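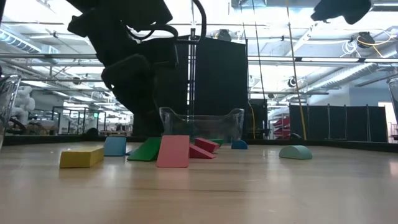 Foam blocks and clear bin on the sorting table, arm above.

12/14/18
Posted by Raed Chidiac
Filed under: Student Projects > Manipulation > List Archive

Subject: Re: block sorting task, grasp failures on wedges

Kedir Workneh wrote:

> Before the break I would like us to settle the block set. I ran the
> Dadeck planner on the current pieces and the wedges account for most of
> the dropped grasps. The rectangular blocks are fine standing or flat.
> The half-cylinders are fine if the fingers close across the flat ends.
> The wedges slide out as soon as both fingers land on non-parallel
> faces, and the planner does not know the difference.
>
> Two options: remove the wedges from the task, or write a shape check
> ahead of the grasp call. I can do the first today. The second needs
> someone who understands the segmentation code, and I do not.
>
> Also, do we still score a block that lands on the rim of the bin?
>
> Kedir

Kedir, all,

I would keep the wedges. The task description we submitted in September says "mixed shapes," and Huguette Bélanger will hold us to it at the review. Dropping them also makes the comparison with last year's team meaningless, as they had the same set.

I repeated your test last night with 30 trials from a shuffled layout, one target block per trial. Results:

Successful place in bin: 22
Dropped during lift: 5
No grasp found: 3

All of the drops were red wedge pieces. The three planner failures were a different problem. In each case the target was a small block sitting behind a taller one, so the segmentation returned a thin strip of the top edge and the fitted box came out far too shallow. A shape check will not fix that. Either we move the front block first or we take a second view before planning. I prefer the second view, at a cost of a few seconds per attempt.

For the wedges, the check can be simple. Fit planes to the visible faces, take the pair closest to parallel, and reject the grasp if the angle between them is over a threshold. The triangular ends of a wedge are parallel, so there is a valid grasp if the gripper rotates to reach them. The current code never tries this – it only samples yaw near the long axis of the box. I have widened the yaw range on a branch called indley-yaw. It is untested on the arm.

Leaning blocks are a separate case. When the green block rests at an angle, the box fit is acceptable, but the approach is still straight down and one finger touches early. Dong-hyun Yook has an approach correction in the Urnov package that uses the face normal. Dong-hyun, please confirm whether it runs with the current driver or only with the old one.

On scoring: a block on the rim is a miss. The rules say the block must be at rest on the floor of the bin. Please log rim contacts in their own column anyway. I suspect the release height is set too high, and we cannot tell from the totals.

Two requests about the setup:

1. Keep the bin in its taped position. The collision model is fixed in the table coordinates, and the handle notch has to face the near side or the model is wrong.

2. Do not space the blocks out by hand before a run. Clusters are part of the task. If a layout looks unfair, save it and send it to me.

Glare on the tabletop is still producing false points near the lighter blocks. Macario Mendoza suggested a matte cover. I have no objection, but the table height in the config file will need to be measured again afterward – the Bogale calibration script does not update it.

I will merge the plane check once someone other than me has run it. Logs are in the shared folder under my name.

Raed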